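Ringer T-shirt

A ringer T-shirt (or just a ringer, which is what I call mine) is a plain short-sleeved shirt whose bands are a different colour from the body. The classic sort is white with navy or red at the neck and the sleeves. I've been writing up everyday clothes for the Wademik pages since October and this is my favourite so far, so forgive me if I go on a bit!

Construction

The bands are usually ribbed, meaning knitted with little ridges so they stretch over your head and spring back. Each one is cut shorter than the opening it goes round, then pulled slightly as it's sewn on. Turn a sleeve back and you'll find the raw edges bound together with a zigzag or overlock stitch, often in a grey thread that matches neither colour. Loose ends of thread are common there. Snip them, don't tug them (I learnt that one on a Brelis shirt I was very fond of).

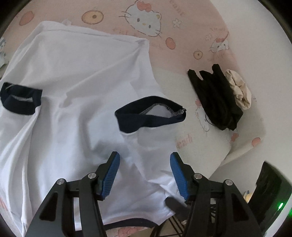

White ringer with navy ribbed trim; the grey stitching shows inside the bands.

Washing

Dark trim on white cotton is the whole worry with these. My neighbour Svitlana Levchenko does hers at 25 degrees for the first 2 washes, on its own, and I've copied her ever since. After that mine goes in with the other whites. Bleach is a bad idea, it turns navy a sort of sad purple.

Sorting and folding

I sort on the bed, like most people I know, straight on top of the sheet. Whites go in one heap, and black knits and anything fleecy well away from them, as fluff shows up horribly on a dark rib. Olesia Kravets folds ringers with the sleeves tucked behind so the neckband faces up in the drawer. I roll mine, and they come out creased.

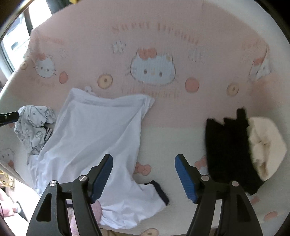 Clothes on a pink "Sweet Dream" sheet, with a black knit and cream fleece to the right.

See also: Raglan sleeve, Ribbing, Polo shirt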